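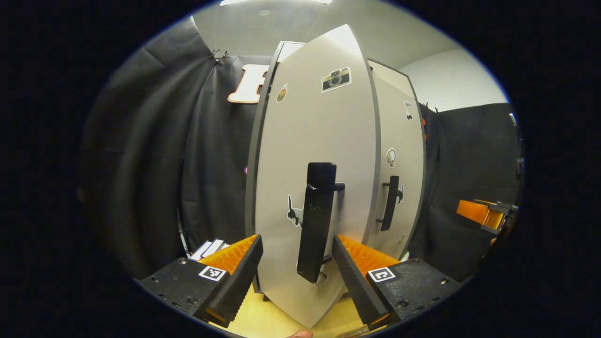 Noémi Halász wrote to us that she had followed the old edition of this section to the letter, ground her first bowl of wheat on the coarsest setting, and then spent a happy but puzzled evening wondering why her bread came out like gravel. She asked whether we could please say, in plain words, when to turn the dial and when to leave it alone. We thought it a very fair request, and so the section you are reading was written over again in January 2018 with her letter lying next to the keyboard.

Section 3: Setting Up Your Villca Grain Mill

Please read the whole section through once before you plug anything in. It won't take long, and it is a good deal more pleasant to do it over a cup of coffee now than with flour up to your elbows later on. If you have already assembled the mill and only want help with the fineness dial, you can skip ahead to 3.3.

3.1 Finding a place for the mill and the grain

1. Choose a level, dry counter or table that doesn't wobble. The Villca hums and shivers a little while it works, and a rickety side table will make that sound much worse than it is.

2. Leave a hand's width of space behind the mill so that air can reach the vents. Don't push it up against a curtain, a dish towel, or a roll of paper towels.

3. Keep it well away from the stove and from the spout of the kettle. Steam is the great enemy of stone-ground flour. If your kitchen is small and everything sits next to everything else, simply wait until the cooking is done before you grind.

4. Store whole grain in lidded jars or tins inside a cabinet with doors that close. An ordinary two-door cupboard in a hallway or spare room will serve you every bit as well as a proper pantry, provided it stays cool and isn't up against a radiator. Bring out what you need for the day and put the rest back.

Note: New grain should rest in the freezer for a few days before it joins the rest of your supply. Let the sealed bag come all the way back to room temperature before you open it, or moisture will settle on the kernels.

3.2 Putting the parts together

The box holds the mill body with the lower stone already fitted, the upper stone in its paper sleeve, the hopper, the hopper lid, the flour spout, and a small brush. If anything is missing, please write to Trokosia before you go further and we'll send the part along.

1. Make sure the mill is switched off and unplugged.

2. Slide the upper stone out of its sleeve and brush both faces. You may find a little pale dust, left over from dressing the stones at the workshop, and it brushes away easily.

3. Set the upper stone down over the center pin with the grooves facing downward. Turn it gently with your fingertips until it drops into its seat. You will feel it more than hear it.

4. Lower the hopper onto the body and turn it clockwise until it stops. Firm is plenty; there's no need to lean on it.

5. Press the spout onto the front opening and put a bowl underneath. A deep bowl is kinder to your counter than a wide one – fresh flour likes to drift.

6. Plug in the mill. Leave the hopper empty for now.

CAUTION: Never put fingers, a spoon, or the brush into the hopper while the mill is plugged in, even if the motor is off. If the grain has bridged and stopped falling, switch off, unplug, and then stir it loose.

3.3 The first grinding

Now for the part Noémi asked about. The fineness dial is the whole ring below the hopper. Turning it to the left brings the stones closer and gives finer flour; turning it to the right opens them up again. The one rule we would like everybody to remember is that you may only turn toward FINE while the motor is running. Turning toward COARSE can be done at any time.

1. Turn the dial all the way to COARSE.

2. Weigh out 200 grams of plain white rice. It should be dry, uncooked, and nothing fancy.

3. Switch on the mill, and listen for a second or two. You should hear an even hum.

4. Pour in the rice, and while it is running through, bring the dial slowly toward FINE until it points to the middle mark.

5. When the hopper is empty and the sound rises in pitch, let the mill run on for a slow count of five and switch off.

6. Throw this rice flour away. It has done its job of cleaning the stones and isn't meant for eating.

After this you're ready for wheat. With the motor running and grain in the hopper, keep moving the dial toward FINE until you hear a light ticking, then back it off just a hair. That is your bread setting. Put a dot of pencil on the body next to the pointer so you can come back to it tomorrow without hunting.

Note: The ticking point moves a bit during the first few weeks as the stones wear in to each other. Check it again now and then and move your pencil dot as needed.

CAUTION: Don't grind oily seeds such as flax, sesame, or sunflower. They leave a glaze on the stones. If it happens anyway, see Section 6 for the rice treatment.

3.4 A small loaf to try it out

Botond Magyar, who tested these pages in his own kitchen, asked us to leave in the little loaf from the earlier booklet, and we were glad to.

1. Grind 157 grams of wheat on your bread setting.

2. Stir in 98 grams of lukewarm water, a pinch of salt, and a half teaspoon of dry yeast. Fresh flour drinks slowly, so let the dough sit for twenty minutes before you decide whether it wants another spoonful of water.

3. Knead until smooth, cover, and let it rise until puffy.

4. Shape into a flat round and bake at 200 degrees Celsius until the bottom sounds hollow when you knock on it.

If the crumb is sandy, go one step finer next time. If the flour felt quite warm as it came out of the spout, go one step coarser and feed the hopper in smaller batches. Brushing the stones and emptying the spout are covered in Section 4.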